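Give the follow-up nights to the small telescopes

The credit for a comet goes to whoever reports it first. The orbit comes from everyone who measures it afterward, and the second group is treated as a support service. I think this is a bad way to run a field, and the scheduling rules at most shared observatories make it worse.

Consider what a discovery consists of. A moving point is found on three or four exposures taken over an hour or so. That gives a short arc, and a short arc fits a wide family of orbits. Some of those orbits may be nearly parabolic and some may belong to an ordinary main-belt asteroid. Until more positions come in, the object has a temporary label and a patch of uncertainty on the sky that grows every night.

At Stustatar, where I reduced astrometry for several seasons, the queue was split between survey fields and everything else. Follow-up was in everything else. Last April we had 106 open requests for objects with arcs under two days, and the survey program still took first pick of the dark hours. Defne Oral, who ran the queue, proposed reserving 300 minutes a week for recovery work. The time allocation panel cut it to whatever was left after the survey closed its dome for calibration. 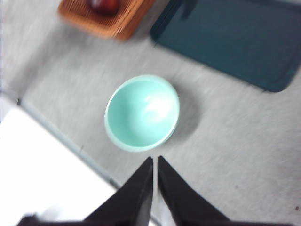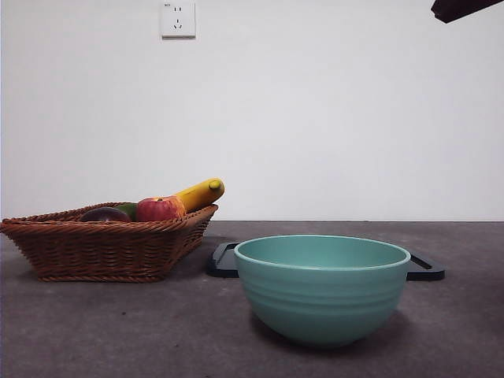 The usual defense is that survey time is expensive and follow-up can be done by amateurs. The second half of that is partly true. A 500 mm reflector with a decent camera and an accurate clock can measure a magnitude 19 object under a good sky. Rosalía Carretero does it from her yard with less. But amateur coverage depends on weather, day jobs and longitude, and it thins out badly south of the equator. An object heading south after discovery can go unobserved for two weeks. By then the search area may be larger than the camera field, and a single pointing will not find it.

Byung-chul Ki has argued that better software solves this, and that linking old detections in archives will fill the gaps. I use the Cuteva linker myself and it is good. It can't link a detection that was never made.

My proposal is modest. Any site that submits discoveries should owe a fixed share of its time to other sites' objects, counted in measured positions and published each year. Faint objects should count for more than bright ones. Time lost to cloud should be logged and excused. Sites that prefer not to observe could pay a partner with a smaller instrument to do it, which would put money where the work is already being done for free.

Macarena Manzano objects that this would slow the surveys. It would, slightly. A survey that reports 700 candidates and loses a third of them has a lower useful yield than its annual report suggests, and I would accept fewer candidates for longer arcs.

The rule should also cover negative results. If a field was searched to a known depth and the object was absent, that removes orbits from the family. At present most people delete those frames.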